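로봇이 집안일을 할 수 있을까, 3월에 다시 생각해 본 것

작년에 Losari 청소기를 들인 뒤로 바닥은 거의 손대지 않는다. 그런데 서랍 정리나 선반 조립은 여전히 내 몫이다. 지난달 Porkel 선반을 맞추는 데 저녁 시간을 다 썼다. 나무못을 구멍에 넣는 일이 제일 오래 걸렸다. 로봇 손도 요즘 비슷한 일을 연습한다. 파란 조각을 집어 판의 홈 옆까지 가져가는 식이다.
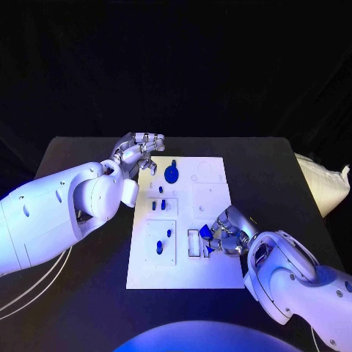
그럼 조립이나 정리를 지금 로봇에게 맡겨도 될까?
아직은 어렵다. 자리가 정해진 부품이라면 기대해 볼 만하지만, 집 안 물건은 놓이는 자리가 매번 바뀐다.

공장 쪽은 사정이 조금 낫다. 예전에 다니던 Aigner 작업장에서는 부품 상자가 늘 같은 칸에 있었다. 그래도 핀을 꽂는 공정만은 끝까지 사람이 했다. 구멍이 살짝만 어긋나도 손끝으로 느끼고 고쳐 넣어야 했기 때문이다. 하루에 300개를 꽂고 나면 손가락이 뻣뻣했다. 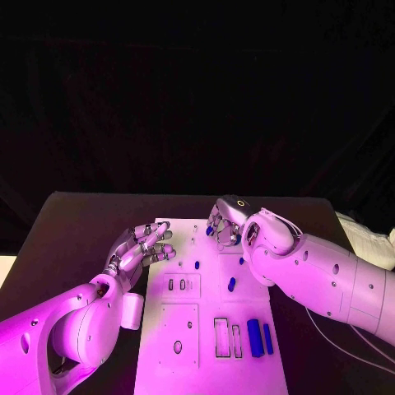 읽는 시간 3분

손가락 달린 손 두 개가 판 위에서 마주 보고 있으니 사람이 일하는 자세와 꽤 닮았다. 얇은 블록과 두꺼운 블록은 들어갈 홈도 다르다. 사람은 쓱 보고 맞추지만 기계에는 하나하나가 따로 배울 일이다.

나는 빨래 개기보다 이런 끼우기 작업이 먼저 될 것으로 본다. 천은 모양이 계속 변하고 블록은 그대로다. 설거지는 그 중간쯤 될 것 같다. 다음 글에는 Losari 청소기 필터를 바꾼 이야기를 쓰겠다.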